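Skesham Watch Service, Herkport counter
Intake and bench inspection, ladies' quartz bracelet watch
Date: 2018-06-27
Inspected by: Misaki Sugiyama
Checked by: Chiyo Sakai

Case and bezel: OK. Light scratches on the lugs, no dents. Customer does not want polishing.

Crystal: OK. Small chip near 2, under the bezel lip. Noted on the ticket.

Crown: ATTENTION. Turns freely but does not seat fully. Gasket flattened. Replace.

Case back: OK. Threads clean. Old service mark inside from February, no year.

Battery: REPLACED. Old cell had started to leak at the edge. Contacts cleaned.

Movement: OK after cleaning. Left running overnight, no loss against the bench clock.

Water resistance: NOT TESTED. Rated to 100 meters. Test after the new crown gasket is in. Do not tell the customer it is safe for swimming until then.

Bracelet: ATTENTION. 13 links fitted, one pin loose on the clasp side. Pin pushed back for now, new one ordered from Ahmadpour.

Clasp: OK. Closes firmly.

Stones on dial: all present, none loose under the loupe.

Estimate given: $275, parts and labor. Customer agreed by phone. Hold in tray at Uvside until the pin arrives.
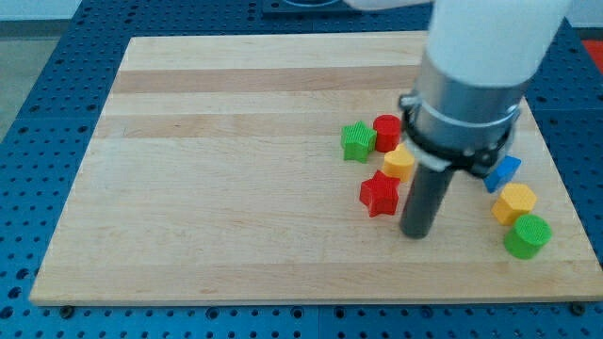

Board with small shaped blocks on a blue table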